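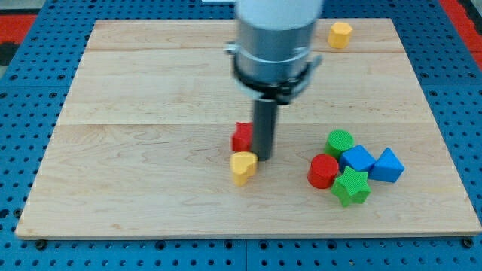
Ticket opened Monday, 8:40 a.m. Subject: leads from the partner referral form are landing in the wrong pipeline. We're an agency on the Plendach partner tier and we run the CRM for a client, Stonham. Since the last update, contacts who come in through the partner form get sorted as direct sales, and we lose the referral credit. The form has one field that decides this, "Source type," and it should be as easy to sort on as a red star and a yellow heart on a maple board. The values are "Partner" and "Direct." They don't look alike and they aren't spelled alike, so I don't accept the first answer I got by chat, that our reps must be picking the wrong one. Reps don't touch this field. It's hidden.

Account: Stonham (managed by us)
Form: Partner referral, version 2
Expected: contact goes to the Partner pipeline, agency credited
Result: contact goes to Direct, credit field blank

Reply from support, 10:15 a.m.
Thanks for the details. Please clear your browser cache, log out, log back in and submit a test lead. Also confirm that the hidden field has a default value.

Our reply, 10:50 a.m.
Cache cleared, though I don't see how my browser would change what happens to a form filled in by a stranger in another state. Same result. Default value is "Partner," and has been since we built the form. I sent 12 test leads, and 11 went to Direct. The one that went through correctly used an email address that was already in the database. That looks like a clue to me. Please don't tell me it's a sync delay.

Reply from support, 1:05 p.m.
This may be related to a sync delay. Records can take a while to update after an import. Have you imported a list recently?

Our reply, 1:20 p.m.
Yes, we imported 656 contacts from Cema in October, with no trouble. The test leads are new records that have nothing to do with that list, and the first ones have been sitting in Direct for more than two hours. How long is "a while"? Your help page says syncing handles up to 2,000 records at a time, and we're nowhere near that.

I went through the workflow list myself over lunch. There is a rule called "Default owner assignment" that I didn't create. It runs on new contacts only, and it writes to Source type. Can you tell me who or what added it?

Reply from support, 3:30 p.m.
We've passed this to the second-line team. They confirm that the rule was added with the update, as part of the new lead routing setup. It sets Source type to "Direct" when a new contact has no owner. Existing contacts are skipped. To work around this, open Workflows, choose Default owner assignment, and turn off "Set source if owner is empty." Then save and publish.

Our reply, 4:10 p.m.
Done. Saving alone does nothing, by the way. The old version keeps running until you hit Publish, and the button is on a different tab. Three new test leads went to Partner with the credit filled in. I'm not ready to call it fixed. Before this gets closed I want answers to the following:

1. Will the next update turn the setting back on?
2. Can the leads already in Direct be credited back to us, or do we have to edit them by hand?
3. Why wasn't the rule in the release notes? I read them twice.
4. We have a second client, Sqalli, on the same form. Do they have the rule too?

Reply from support, 4:45 p.m.
For 2, you can bulk edit Source type and the credit field will refill overnight. For 4, yes, the rule is on in every account that has the new routing. We're checking on 1 and 3. May we mark this ticket as solved?

Our reply, 4:50 p.m.
No. Leave it open until 1 and 3 are answered. I've turned the rule off for Sqalli and started the bulk edit for Stonham, and I'll check the credit field tomorrow morning before I believe the overnight part.

Status: waiting on support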